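Windier Workshop Notes
Home Tips Tools Projects Contact
Search this site Enter keywords Go

September
By Remo Wallner

Tips for building a small robot arm at home

I built my printed arm in the shared workshop at Narkby, in evenings after work, and I made most of the mistakes myself. Maybe these notes save you a few evenings.

Write on the servos before you mount them. I set the number of each servo on the table, one at a time, and put a small sticker on it immediately. When the arm is together, all the black boxes look the same.

Give the wires more length than you think. Bend every joint by hand to both ends of its travel, with the power off, and look where the wire gets tight. I left 3 cm extra at the elbow and it was too little, so I had to open the elbow again.

Do not tighten printed parts with full force. The plastic gives no warning. Turn the screw until it stops, then a very small turn more.

Raise the work board and keep the electronics on a shelf under it. The arm then has a free surface, and you can still reach the plugs. A matte dark board is good, it does not shine back in the lamp. Make one small white mark on it, so you can always place things from the same point.

For the first tries, use a shallow cardboard tray and something soft or light. Cardboard forgives a gripper that comes down too low. I cut the sides of mine to 35 mm, and higher than this the gripper touched them.

Tie the cables last. I tied mine on the first Thursday and cut all the ties open again one week later.

Next time I will write about the power supply, which I have changed already.

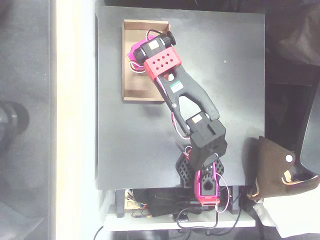
The arm over its board, gripper down in the tray.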